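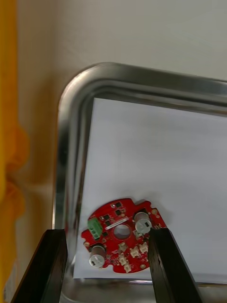
Drukumon Bestückzelle mit zwei Armen
Startseite > Automation > Tischzellen > Drukumon

Kommissioniert gemischte Kleinteile zu kompletten Sätzen
Auf Anfrage lieferbar, Vorführung in Ginham möglich

Wer schon mal bei uns in Ginham war, kennt den Satz von mir: Kauft bitte keine Zelle, die ihr nur aus dem Prospekt kennt! Deshalb bekommt der Drukumon hier im Shop eine etwas längere Seite als die Schraubendreher, und deshalb schreibe ich sie selbst und nicht der Hersteller.

Im April hatten wir Tag der offenen Tür, und der Drukumon stand hinten im Vorführraum und hat gearbeitet. Um 10 Uhr ging es los, und bis zum Mittag kam ich kaum vom Tisch weg, weil ständig jemand wissen wollte, ob er auch mal ein eigenes Teil hinlegen darf. (Durfte er. Wir hatten am Ende eine Türklinke, einen Satz Federn und ein halbes Fahrradlicht auf dem Tresen liegen.)

Worum es bei der Vorführung ging
Die Aufgabe kennen viele von euch aus der eigenen Montage: In mehreren Kästen liegen Teile, und daraus soll ein Satz zusammenkommen, den die Kollegin am nächsten Platz verbaut. Platine, Kabelbaum, Magnet, alles zusammen in eine Schale. Mit der Hand ist das furchtbar langweilig, und gegen Schichtende fehlt dann doch wieder ein Kabel. Der Drukumon macht das mit zwei Armen an einem gemeinsamen Tisch, und jeder Arm kümmert sich zuerst um seine eigene Seite.

Die Platinen sind dabei das Heikle. Auf so einer runden Platte stehen Elkos hoch, die Steckbuchsen sitzen eng, und wenn die Finger an der falschen Stelle zudrücken, hat man Schrott. Alžběta Mikuš aus unserer Werkstatt hat deshalb lange an den Greifpunkten gefeilt, und wer eine Zelle bei uns bestellt, bekommt das fertig eingerichtet, wenn ihr uns Musterteile schickt. Fünf Stück pro Sorte reichen ihr, bei Kabeln lieber ein paar mehr, die liegen ja jedes Mal anders da.

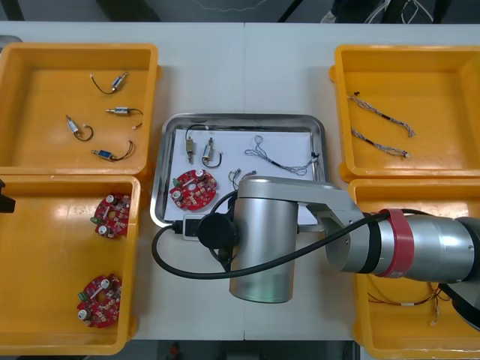 Die Aufteilung vom Tisch ist die Frage, die mir am häufigsten gestellt wird, und ich rate immer dazu, klein anzufangen. Ein fester Platz für jede Teilesorte, die Ablage in die Mitte, fertig. Mehr Kästen kann man später immer noch dazustellen! Bei uns waren es vier gelbe, zwei links und zwei rechts von der Edelstahlschale, und in die Schale kam noch ein Bogen weißes Papier. Den Tipp mit dem Papier könnt ihr euch gern abschauen, blankes Metall spiegelt nämlich ziemlich, und auf Weiß heben sich auch dünne Drähte gut ab. Bei den Magneten lohnt es sich außerdem, wenige auf einmal in den Kasten zu geben und sie auseinanderzulegen, dann verhaken sich die Anschlusskabel nicht.

Mit den verdrillten Kabelbäumen hatte ich vorher am meisten Bauchweh. Herr Tapia (Fulgencio Tapia, viele von euch kennen ihn vom Telefon) wollte sie erst ganz aus der Vorführung nehmen und dafür irgendwas Hartes, Eckiges reinlegen. Ich war dagegen. Was hat denn ein Besucher davon, wenn er nur Klötze sieht und zu Hause dann Kabel verarbeiten muss? Also blieben die Kabel drin, und wenn ein Griff danebenging, haben die Leute das eben mitbekommen. Ein Herr von der Firma Deschamps stand bestimmt eine halbe Stunde daneben und hat sich genau die Fehlgriffe notiert. Der hat übrigens am Nachmittag als Erster nach einem Angebot gefragt.

Was ihr noch wissen solltet, bevor ihr anruft
Der Drukumon ist kein Rennpferd. Wer Schüttgut im Sekundentakt vereinzeln will, ist mit einem Rütteltopf besser bedient, den haben wir auch im Programm. Seine Stärke sind kleine Serien, bei denen sich die Teile alle paar Wochen ändern und sich eine eigene Vorrichtung nicht lohnt. Und bitte plant Platz ein! Die Arme schwenken seitlich weiter aus, als man denkt, wenn man nur auf den Tisch schaut. Die Leitungen sollten nicht dort hängen, wo der Arm durchmuss, das prüfen wir bei der Aufstellung aber mit euch zusammen.

Die Kästen und die Schale gehören nicht zum Lieferumfang. Nehmt ruhig, was ihr im Lager habt, solange der Rand niedrig ist und die Dinger nicht wegrutschen. Tiefe Sichtlagerkästen machen beim Hineingreifen Ärger, da stößt man gern mit dem Handgelenk an.

Daten in Kürze
Bauart: Tischzelle, zwei Arme, Parallelgreifer
Reichweite je Arm: 600 mm
Gewicht je Arm: 19 kg
Kameras: je eine kleine am Greifer, eine feste über dem Arbeitsplatz
Greiferfinger: dunkel, flach, einzeln nachbestellbar
Steuerung: Sokach Tischsteuerung, deutsche Oberfläche
Einweisung: bei uns in Ginham oder bei euch vor Ort

Lieferumfang
Zwei Arme mit Greifern
Steuerung mit Kabelsatz
Kameras mit Halterungen
Ein Satz Ersatzfinger
Handbuch (gedruckt, ja, wirklich auf Papier)

Vorführung vereinbaren
Ihr müsst nicht bis zum nächsten Tag der offenen Tür warten. Vorführungen machen wir das ganze Jahr über nach Absprache, meistens vormittags ab 9 Uhr, dann ist es in der Werkstatt noch ruhig. Bringt eure Teile mit, am liebsten die, bei denen ihr selbst sagt, das wird nie was! Wer nicht kommen kann, schickt uns ein Päckchen, und Frau Mikuš meldet sich innerhalb von 14 Tagen mit einer Einschätzung und einem kurzen Film vom Greifversuch. Das kostet nichts, nur das Rückporto übernehmt bitte ihr.

Bei Fragen zu Preis und Lieferzeit ist Herr Tapia der richtige Mann, bei allem rund um Finger und Greifpunkte Frau Mikuš. Und wenn ihr einfach ein bisschen über Kabel schimpfen wollt, lasst euch zu mir durchstellen.

Das passt dazu
Ersatzfinger für Drukumon, Paar
Rütteltopf, klein
Sokach Tischsteuerung, einzeln
Kamerahalter mit Klemme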